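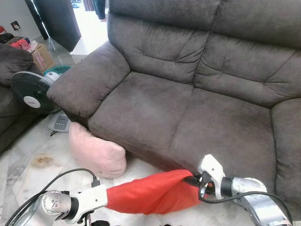 The regional drama series Murum will end after its fourth season, the production company Kekar confirmed in May. The decision closes a run of 31 episodes set in a river town during the last years of its textile mill, and it leaves the Plasa network without its longest-running original program. Audience research commissioned by the network found that most viewers watched at home in the evening, usually two to a household, on a loveseat with thick rolled arms and plump back cushions much like the gray-brown one shown here. The same research found that viewers seldom watched more than one episode in a sitting.

Kekar has described the final season as a planned conclusion. It will consist of six episodes, each running almost 30 minutes longer than those of the first season, and will follow the Buchanan family through the sale of the mill and the inquiry that came after it. Filming took place over 24 weeks, mostly on standing sets built for the pilot.

The series drew praise for its treatment of labor disputes, though its second season was widely considered too slow. Plasa received 542 letters during that period, many of them asking for the return of the original opening theme. The theme was restored the following year and will be heard again in the finale.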